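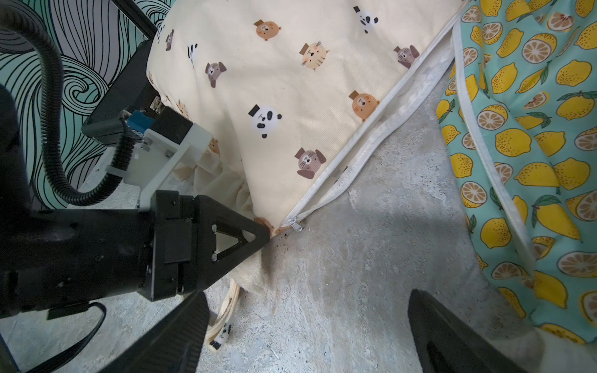
Saturday, 7:40 a.m. Cushion covers. The cream one with the pandas in top hats has a white zipper along the edge, silver pull. Replacement inserts from Plusholm, 38 cm, 4 ordered. The lemon print stays as is. Crumbs on the gray floor – sweep before washing anything.

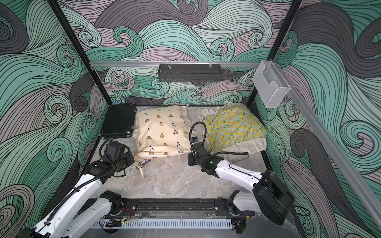
Wave wallpaper, cream pillow, black case at back left.

Basket on the rail: leave it there. Ferrand hooks hold up to 4 kg. Dimdale delivers Tuesday.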